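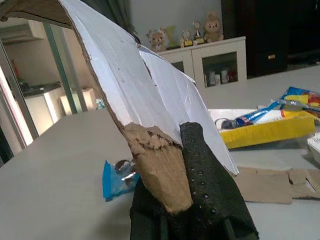 A Leltlow abriu as portas no dia 12 de fevereiro de 2022 e eu, que ando há meses a pedir para lá entrar, fui dos primeiros da fila! Para quem não conhece, é aquela oficina pequenina na rua de trás do mercado, onde se ensinam robôs a fazer trabalhos de mãos, daqueles chatos que ninguém quer. O tema da tarde era o papelão. Parece coisa simples, mas experimentem explicar a uma máquina como se pega numa folha dobrada que já perdeu a forma. Na mesa cinzenta lá estava a garra preta, cheia de bolinhas brilhantes em relevo, agarrada à ponta de baixo de um cartão grande, branco por fora e castanho por dentro, mesmo no sítio onde a face branca já estava rasgada e as camadas a desfiar. Fiquei colado a olhar.

Quem conduziu a visita foi o Rogelio Fajardo, que fala depressa e responde a tudo (até às perguntas do meu sobrinho, que foram muitas). Contou-nos que o projeto se chama Grevden e que arrancou em dezembro, primeiro com sacos de pano e só depois com caixas. "O cartão engana, umas vezes é rígido, outras dobra onde não queremos", disse ele. O objetivo é pegar em embalagens usadas e separá-las para reciclagem sem ser preciso alguém as abrir à mão uma por uma.

Confesso que ia à espera de uma coisa toda branca e esterilizada, tipo filme, e gostei muito mais do que encontrei. Há um armário baixo com portas de vidro e, em cima dele, dois ursos de peluche e uns troféus pequenos, com base dourada. O meu sobrinho quis logo saber em que prova os tinham ganho, mas nessa altura já o grupo ia a andar e a pergunta perdeu-se. Fica para a próxima!

Inscreveram-se mais de 80 pessoas, e por isso entrámos em grupos de 13, o que deu para ver tudo com calma. Cada volta durava 17 minutos e a nossa esticou um bocadinho, porque um senhor atrás de mim queria saber se aquilo também dava para caixas de ovos. (Para já não, mas está na lista.) Na segunda parte passámos para a mesa da Lacson, a empresa que fornece o cartão para os ensaios, e aí falou-se de colas, de gramagens e de humidade. Perdi-me um pouco, admito, mas a senhora que explicava tinha uma paciência de santa.

O próximo passo é levar o sistema ao armazém da Mitau, à saída da vila, e deixá-lo trabalhar com as caixas que lá chegam todos os dias, amassadas, com fita, com etiquetas e tudo. O Rogelio não quis prometer datas. Entretanto vão repetir a visita na primavera e as inscrições fazem-se ao balcão da oficina, só da parte da manhã. É gratuito, e as crianças podem entrar desde que vão com um adulto. Eu já deixei lá o nome, o meu e o do pequeno!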